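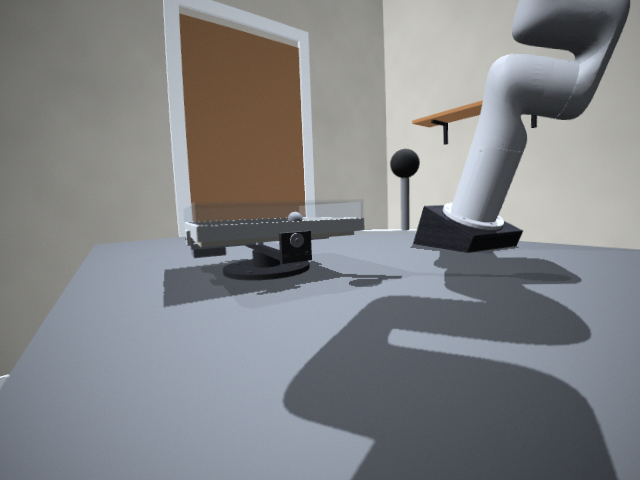

A white frame around a plain brown panel, with a beige wall behind.

How to Paint a Flat Door and Its Frame in Two Colors

A dark door inside a white frame looks sharp if the line between the two is clean. Most of the work is in the order you do things. Set aside a weekend for one door.

What you need
Fine sandpaper, 180 and 220 grit
Sugar soap or a mild degreaser
Painter's tape, the low-tack kind
A 2 inch angled brush
A 4 inch foam roller and tray
Primer, white trim paint, brown door paint

Step 1. Take off the handle and the latch plate. Put the screws in a cup. Leave the door on its hinges if you can open it all the way, but tape over the hinges.

Step 2. Wash everything, top edge included. Let it dry, then sand with 180 until the shine is gone. Wipe off the dust with a damp cloth.

Step 3. Prime any bare wood or filler. Old oil paint needs a bonding primer over the whole surface. Sand the primer lightly with 220 once it is hard.

Step 4. Paint the frame first. Start at the top and work down each side with the angled brush. Give it two coats and leave it overnight.

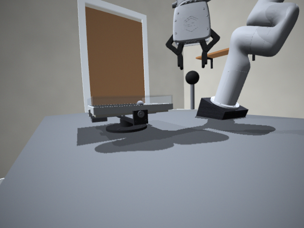
Step 5. Roll the door in sections from top to bottom. Load the roller lightly and finish each section with one long stroke going up. Watch the edges for drips and brush them out while they are wet. Wait for the time on the can before the second coat.

Step 6. Pull the tape slowly, back on itself, while the last coat is still a little soft. If it has dried hard, run a sharp knife along the edge first.

Keep the door open for 20 hours before you close it against the stop. Fresh paint sticks to fresh paint, and I had to repaint one whole edge in the Plivstead house after shutting it too soon.

Eliécer Inga
Updated 25 April 2026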